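Home | News | Builds | Workshops | Back Issues | Contact

Shared workshop rehearses its fetching robot in a simulated room

Members of the Skekier workshop are testing the software for a home-built fetching robot in a computer-rendered room before they let the machine loose on a real floor. The robot, named Custard, is meant to find a small item in a living room and bring it to a person at a table.

The simulated room was put together over the spring by the workshop's Sunday group. It has a plank floor, red chairs, a wooden table and a set of empty metal shelves, with a briefcase left by the wall as something to look for.
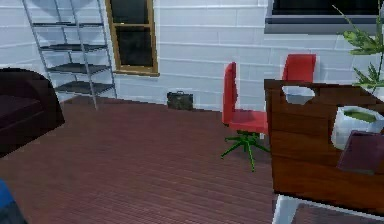 Issue 63

The group wrote its own navigation program, Clonulent, which picks a route from camera views alone. Each test starts Custard's virtual camera at a different spot and gives it 50 moves to reach the target. A run that touches furniture is scored as a failure.

Tables have caused the most trouble so far. Clonulent tends to steer by the top and forget the legs, and glossy surfaces confuse its distance estimates. Plants are also a problem — leaves can hide a chair back, and the program then plans a path straight through it. 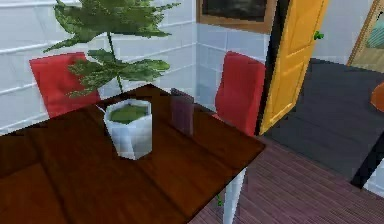 An open door was added to the tests in April. The group wanted to know if Custard would stay with its task or wander into the next room, and the first version wandered. A rule added since then sends it back to the last place where it recognized a wall.

The real robot is still on the bench. Its base is finished and carries 2 drive motors from Butt, a surplus parts shop that also supplied the battery tray. The lifting arm has been cut and drilled but not wired. 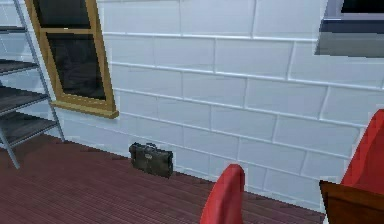 By the Builds Desk, staff writer

Dark objects low against a wall are next on the list. Members plan to repeat the search from 4 starting points, then change the light level and run the set again.

If the scores hold up, Clonulent will be loaded onto the real base for a slow trial in the workshop's front room. The group has not set a day for it — the arm comes first.

Last updated: Sunday, 4:50 p.m.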